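Bimosis Builders Forum > Shop Projects > Arms and Grippers

Thread: Two-arm recycling sorter, wrist camera and bin questions

plarnton_tg
We've been working on a two-arm sorter in our shared workshop at Plarnton and I'd like some opinions before we change the bins again. The job is simple on paper. Empties go on the table, plastic bottles go in one bin, cans go in the other, and glass stays out until we figure out what to do with it.

Setup is two arms bolted to aluminum extrusion along the near edge of the table. Black fingers, green pads on the tips. Each wrist has a small camera. The bins are gray felt storage bins, the kind you put on a closet shelf, one a bit larger than the other.

Right now we have 143 recorded pick attempts. Plastic is by far the worst. Cans are decent if they're already crushed. I'll post the log when I've cleaned it up.

Questions:
Is felt a bad idea for the bins?
Is anybody using a wrist camera alone, without an overhead one?

Tudor Ghiță, Plarnton workshop

milk_crate_mike
Felt is a bad idea. The walls flop in, the finger catches the wall on the way down, and you drag the bin across the table. Get rigid tubs and screw them down.

grarkolar
I'd disagree with that. I ran rigid tubs for most of a year and broke 2 fingertips on the rims. A soft wall gives when you hit it. If the bin moves, put hook and loop tape on the bottom. Felt already grabs the hook side, so you only need strips on the table.

milk_crate_mike
If you're hitting the rim, your approach path is wrong. Fix the path. Soft walls just cover up the error and you find out later when it matters.

grarkolar
Sure, and while I'm fixing the path I'd like to still have fingertips.

plarnton_tg
Both fair. We haven't broken anything so far but we're running slow. Here's the view from one of the wrist cameras so you can see how much room there is. 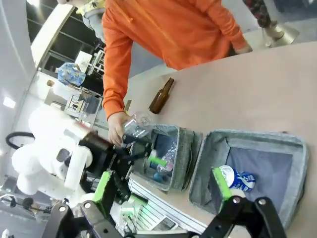

Wrist camera view with both bins on the table, 9 Dec 2025

You get an idea of the spacing. One arm reaches into the left bin and the other into the right one, and there isn't much table left between the bins and the rail.

sodium_lamp
Your own fingers take up nearly the whole bottom edge of that view. Is that where the camera has to be? I'd tilt it or move it out on a longer bracket. You're spending a good part of the picture on black linkage.

plarnton_tg
It's a short printed bracket. A longer one is possible but it shook badly when we tried it. We could go thicker.

crank_and_pinion
Leave the fingers in. I want to see the pads at the moment they close, and you can't do that if you aim the camera past them. What I'd change is the tilt. The table edge is running diagonally across the picture. If you're doing any kind of position estimate from it, you want to know that angle well.

sodium_lamp
Seeing the pads is fine. Seeing all the bolts is what I'm complaining about.

milk_crate_mike
Looking at the left bin, you've got crumpled clear bottles piled on each other and something small and blue down in the corner. That pile is your problem more than the camera. Clear on clear on gray. I wouldn't expect any detector to pull one bottle out of that. The can in the other bin is easy, it's blue and white and sitting by itself.

plarnton_tg
Agreed about the can. We trained on 1000 labeled crops and the can class was good almost from the start. Clear plastic keeps getting split into two or three objects, or it reads a highlight as an edge.

crank_and_pinion
Light is part of it. A crinkled bottle throws a highlight off every fold. Try a diffuser over whatever light is closest, even a sheet of baking parchment on a wire frame. It cut my false splits a lot. I don't have a number for you.

tin_snips
What are you doing about glass? I see a brown beer bottle lying on its side on the table next to somebody's sleeve. I wouldn't let an arm near that until the force limit is set and tested.

plarnton_tg
Glass is handled by hand for now. The arms have a rule to skip it. I'd like to try it in the new year with softer pads and a low grip limit.

tin_snips
And people reaching in over the table with the arms powered? What's the procedure there?

plarnton_tg
Arms go to hold before anyone reaches over, and there's a stop button on each side of the table. It's written on the wall.

tin_snips
Hold isn't off. On my arms hold means the motors are live and pushing back if something bumps them. I'd cut motor power.

grarkolar
If you cut power on most of these arms they drop. Then you have an arm landing in the bin, or on a wrist. Hold at reduced torque is the better choice unless you have brakes.

tin_snips
Then park them on a rest first and cut power. It takes 11 seconds on mine. I don't think that's a lot to ask.

plarnton_tg
Ours don't have brakes. A rest position on each side is doable, there's some scrap extrusion left over. I'll bring it up with the others.

Craciun_shop
Coming in from Crăciun, we have a similar table. Two suggestions. First, move the bins farther apart. With them side by side like that, a bottle hanging over one wall ends up in the other bin when the gripper opens early. Second, the slate-blue lining in the right bin is close to the blue on the can. Ours got better with a plain lining in a color none of the items have. We used an orange pillowcase.

milk_crate_mike
Orange would be a poor choice at his place, look at the hoodie.

Craciun_shop
Good point. Whatever color people don't wear, then.

plarnton_tg
Plan for now: hook tape under the bins, more space between them, a diffuser, a thicker bracket with less tilt, and a rest for each arm. I'm keeping the felt until something goes wrong with it. Mike, if you have the dimensions for your tubs, post them and I'll try one on the can side.

milk_crate_mike
Will measure tonight. They're the shallow ones.

sodium_lamp
Can you post the bracket file too, the current one? I'd like to see where it flexes before you just make it thicker.

plarnton_tg
Yes, I'll put it in the files section with the log.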